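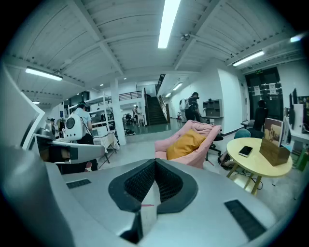
Questions about the Jorkville Gripper Club, answered by someone who needed convincing

I'm Sunee Wiriya and I keep this page. I joined as a parent with doubts, and I still have a good many of them. The glossy flyer at the library has its own version of most of these answers. Read both and make up your mind.

What does the club do?

Students use hand-held grippers to record everyday tasks, then try to train a small robot arm to copy them. The tasks are dull on purpose: moving a cushion, picking up a phone, putting a book back on its stand. Most of an evening goes to doing the same small thing again and again. If your child wants to build something that fights, this is the wrong club.

Will my kid learn robotics?

Some. They will learn how to take clean recordings, how to name files so another person can find them, and how quickly a good idea falls apart when the chair gets moved. They will pick up a little Python. They won't come out able to design a robot, and I wish the flyer would stop hinting that they will.

Is this teaching, or is it free labor?

I asked this at my first meeting and didn't love the answer. Here is where things stand now. Recordings made by students stay with the club and are used in student projects. If that ever changes, families get a new form and can say no. I'd suggest reading the form you have already signed, too. It is two pages and the second one matters more.

What is the room like?

One big open floor with a white ceiling, long tube lights, and stairs going up to a mezzanine. There is a lounge chair, a row of monitors on a desk, shelves of gear, and more cable than I would like. Closed shoes only. The pink chair is part of the practice setup, so please don't settle into it with a coffee while you wait.

What are the white packs people wear?

They go on like a backpack and are used during recording. Students take turns with them. Ask to have the straps adjusted before you start, and take the pack off if your shoulders hurt. Some of the younger kids won't speak up, so ask them on the way home.

How long until something works?

Depends what you'll accept as working. Last term the Treketti team set a goal of 300 recordings of one task and kept 204 after checking. The rest were too shaky, too short, or labeled wrong. Their arm then managed the task 3 times out of 21 on demo night, and the applause was generous. I thought it was a fair result for beginners, and I thought the poster calling it "reliable pickup" should have come down. It did, eventually.

What are Treketti and Peltier?

Team names. Treketti works on picking up flat things like phones, where the fingers have almost nothing to grab. Peltier works on soft things, mostly cushions and cloth. Cloth is harder than it sounds and I would steer a first-year student away from it, though the coaches disagree with me.

Is there a competition?

Yes, the Ratanaporn Cup, in February. Teams show one task live and hand in a written log. The log counts for as much as the live run, which is the one rule I have no complaints about. Judges can move an object a few inches before a run. Teams that have only practiced with everything in one spot find that out the hard way.

Do we need to buy anything?

No. Don't buy a gripper online "to practice at home" either. The cheap ones close differently, and your child will spend weeks unlearning it. A notebook is plenty.

Does it look good on a college application?

Maybe. I've heard that promised and haven't seen any proof. A student who can explain why a third of their recordings got thrown out probably has something to write about. One who just showed up won't.

Can parents stay and watch?

Yes, from the seats. Please keep out of the recording area, and don't reach in to straighten things. I did that once and cost the team a whole set - they were polite about it, but I was not invited to help with cables for a while.

How do we try it out?

Come on a Saturday. Visitors can watch two sessions before signing anything, and I'd use both. The first visit is fun because it is all new. The second one tells you whether your kid can stand the repetition.

Who do I complain to?

Me, at the front desk, or leave a note in the box if you'd like it kept quiet. Notes are read out at the next coaches' meeting with names removed.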